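Kwaku Quansah has walked the mail in Floston for 8 winters. Route 403, mostly hills. We talked Monday over coffee, he had his boots off before I sat down.

"People think it's the snow," he says. "It's wind. Snow I can deal with."

He's out by 7. Layers, thin ones, nothing cotton. Wool socks, a spare pair in the bag – always a spare pair. He learned that up on Quinlan Street his first January, when he stepped through ice at the bottom of somebodys driveway and had 2 hours left to go.

Hands are the real problem. You can't sort letters in thick mittens, and you can't feel anything without them.

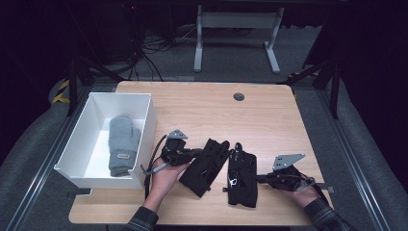 So what do you do when your fingers go numb halfway up a hill?

Stop and get them under your arms, inside the coat, until the feeling comes back. Quansah says rubbing them hard only hurts, and he gave up on it years ago.

His other trick is soup. A thermos from home, lentil usually, drunk standing up outside the old Arnier bakery. "Coffee makes me need a bathroom. There's no bathroom on 403."

Dogs? "Fine in winter. They don't want to be out there either."

He did one season over in Pedinthorpe, flat streets, boxes at the curb. Hated it. Too much driving, and his feet got colder in the truck then they ever did walking.

For sorting he likes a thin glove, with something warmer to pull over it between stops.
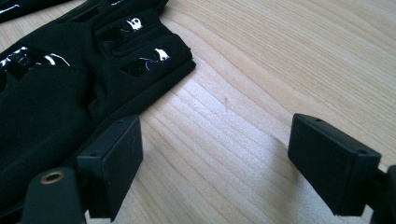

A thin black fabric glove.

Would he retire someplace warm? He laughs. "My wife would. I'd miss May. You don't get a May like ours unless you did the winter first."

Boots back on. Truck's waiting.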